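Call for participants: do "sleep better" kitchen habits do anything at all?

4 min read

We are looking for people who cook at home, sleep badly, and have grown a little tired of being told that the two are connected.

You have probably seen the claims. Eat before seven. Eat warm food only. No tomatoes after dark. A spoon of this or that in hot milk and you'll be out like a light. Most of it gets passed around with great confidence and very little behind it. I went through 403 articles and posts on evening meals and sleep last winter, and the greater part of them pointed to each other. A handful pointed to real studies, and several of those studies had fewer people in them than a city bus.

So the Mikatari household study is going to try something plain. We want to know if changing when you eat dinner, and nothing else, makes a difference you would notice yourself. I don't expect a big one. I could be wrong, and I'd like to find out before I spend another year complaining about it at parties.

What you would do

The study runs for six weeks, starting in December. For the first two weeks you eat when you normally eat and fill in a short diary each morning. Then we assign you a dinner time, early or late, by drawing lots. You don't get to pick. Please don't write to ask if you can pick, because people who choose the early group tend to be people who already believe in it, and that has spoiled plenty of work like this before.

After two weeks you swap to the other dinner time. The diary takes five minutes on a good day. It asks when you went to bed, when you think you fell asleep, how often you woke up, and how you feel. There are no gadgets. We looked at three kinds of sleep tracker and they couldn't agree with each other about the same night, so we left them out.
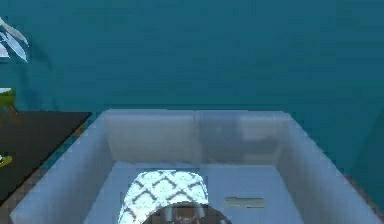 You keep cooking and eating your usual food. If you live on toast, live on toast. We won't send you recipes, and we won't comment on what you eat. A few readers of our last notice wrote in hoping for a meal plan – there isn't one, and anybody who offers you one in our name is not from us.

Who we want

Adults between 25 and 70 who live in Bostthorpe or close enough to get to one meeting there. You should cook dinner at home at least five nights a week and have had trouble sleeping for three months or longer. Trouble means what you think it means.

We can't take people who work night shifts, are pregnant, take medicine for sleep, or have been told by a doctor to eat at certain times. If you have diabetes, please sit this one out. Parents of babies are also excluded, with sympathy.

We need roughly 200 people. If we get far fewer than that I will call the whole thing off and say so in public. A small study that finds something exciting is how we got into this mess.

What you get

A payment of $390, made in two parts, one at the halfway point and one after the last diary. Quit early and you keep what you have been paid. You also get your own diary results in plain words and the full results at the same time as everyone else, whatever they show.

You will not get better sleep, as far as I can promise. If you do sleep better, it may be the dinner time, or the diary, or simply that bad stretches tend to end by themselves. Sorting those apart is the job.

Who pays for it

Fair question, and I'd ask it too. The money comes from the Tsuchiya fund, which has no say in the design or the write-up. Climau, a meal kit company, offered to chip in if participants used its boxes. We said no.

How to apply

Write to Akihiko Nakajima at the Mikatari office in Bostthorpe with your name, age, usual dinner time and a line or two about how you sleep. He will send the consent form, which is long. Read it anyway. The meeting for new participants is on a Sunday at 2 p.m. and lasts an hour. Bring your questions, the rude ones included.

Related items

Why we stopped trusting the sleep tracker
Warm milk: what the old studies measured
Diary keeper wanted, part time, Bostthorpe
Results of the coffee notice, with corrections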